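Shared workshop walk-through, Strebel Street building: what I checked and what I reckon
February, by the Flemden tenants' blog

Did the common areas and benches before the early crowd got in, started 6.40 am. Same list as last time with a few bits added. OK means OK, anything else has a comment.

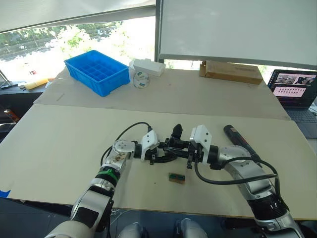

Brought the old sheet along to compare. Half of last year's comments are still on it, which says something.

EXITS AND WALKWAYS
Front door opens outwards, full swing - OK
Rear roller door - OK but stiff. Needs grease on the left track.
Side exit - FAIL. Pallets stacked outside again. Couldn't get it past halfway. Moved them myself, will be back by lunch I bet.
Exit signs lit - 2 out. Globes ordered from Wustiseo.
Walkway tape - peeling near the sink, trip hazard. Redo.

ELECTRICAL
Test tags in date - mostly. Kettle is out, also the blue extension lead by the drill press. Both pulled and put in the office.
RCD push test - OK, tripped straight away on both boards.
Powerboards - FAIL. One plugged into another behind the fridge. Third time. Please don't.
Switchboard clear - bike parked in front of it. Moved.

FIRE
Extinguishers - 8 on the plan, found them all. Gauges in the green.
One has no wall sign above it, the one by the stairs. Sign is in the drawer, just needs screws.
Blanket in kitchenette - OK
Rag bin - lid left off. Oily rags in the ordinary bin as well. Lid on, every time, no exceptions.

FIRST AID AND EYEWASH
Main kit - low on bandaids and saline. The saline is expired too.
Eyewash - ran it, came out brown for a bit then clear. Weekly flush isnt being signed off.
Burn gel - none. Added to list.

STORAGE
Stunoleck racking, load plate says 100 kg a shelf - top shelf definately over. Paint tins need to come down to the bottom.
Ladders - the 18 step one (extension) has a cracked foot. Tagged out, do not use.
Gas bottles - chained, upright, OK
Chemical cupboard - locked. Data sheets in the folder, two missing (the thinners and that new degreaser).

AMENITIES
Hot water - scalding at the kitchenette tap. Plumber.
Toilets - OK. Lock loose on the second one.
Fridge - not a safety thing but come on.

TO DO FIRST
Side exit kept clear. Powerboard gone. Saline. Ladder to the tip or repaired. Rest can wait for the next walk-through.

COMMENTS

saltbush_unit4: The pallets are the courier, not us. He drops them wherever. Can we get a sign on the outside of the door?

grubby mitts: fridge comment noted lol. the yoghurt is gone

Tenant upstairs: Does the ladder need replacing or can you just buy the foot? Ours was a cheap fix, the shop near Strebel station had them.

kelpie77: Eyewash sheet fell behind the bench, I've been flushing it but had nowhere to sign. Taped a new one up this arvo.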